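Friday, January 30, 2026 – sim bench, student manipulation project

Good long session today, and I want to get it all down before the weekend eats it. Isla Aitken and I had the machine to ourselves from lunch onward, so for once we could leave things running and go argue at the whiteboard without anybody needing the seat.

We're still on the mug task for the Birnlow challenge. For anyone in the club who missed the last meeting: the arm has to pick the mug up by its wall, one finger inside and one outside, and set it down again without tipping it. We do everything in simulation until June, when the teams get their hardware slots, so what we're after between now and then is a policy that doesn't fall apart the minute the lighting or the furniture is different. (Isla has "it worked in sim" written on a sticky note over her monitor. It's meant as a warning, and it's a pretty good one.)

First job was the reset script. It had been dropping the mug from a little too high, and every so often it would bounce and settle with the handle under the approach path. I lowered the drop and added a short settling wait before the episode starts. Ran 600 resets over lunch and didn't get a single one thrown out by the stability check, so I'm calling that closed and merging it. Please pull before you run anything else!

Then the part I was really looking forward to, which was trying the grasp in a room the policy has never trained in. Up to now it's all been Ballimine, our plain gray room, and I think we'd gotten a little too comfortable there. The new one is Brasance, the cluttered bedroom with the brick walls and the plaid cover on the bed, and I love it, even if it takes forever to load. Same arm, same table height, same camera angle settings as before.

We did 295 episodes in Brasance with last week's checkpoint. I haven't gone through all of them yet, but the ones I watched had a pattern to them. The hand comes down over the rim nicely, and then the inside finger goes a touch too deep before the grip closes. Isla thinks the depth estimate is being pulled around by the shading on the inner wall. I was leaning toward the finger offset being wrong in the config, left over from when we swapped the pads. We went back and forth on it for a good while – neither of us budged, but it was a very enjoyable argument.
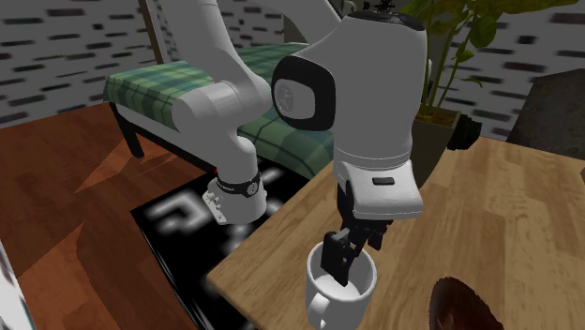

So the plan is to settle it properly. I'll rerun the same seeds with the offset corrected and nothing else touched, and Isla will do a set with the depth channel taken straight from the simulator, so there's no estimate to blame. If hers fixes it and mine doesn't, I owe her a coffee.

Other bits:

- The Vondráček planner still times out when the mug handle points toward the base. Saw it 11 times this afternoon. It recovers if you replan from the home pose, but that's a bandage and I'd like to know why.
- Gripper closing speed is back at the default. I had it slowed down for debugging and forgot to say so, sorry everyone.
- Disk is filling up. I cleared out the old Ballimine videos and kept 5 for the end-of-year slides.
- Isla is writing up the randomization ranges so the newer members can start making rooms of their own.

Left the offset rerun going when I locked up. Seeds file is in the shared folder, next to the config – check the log before you start anything heavy.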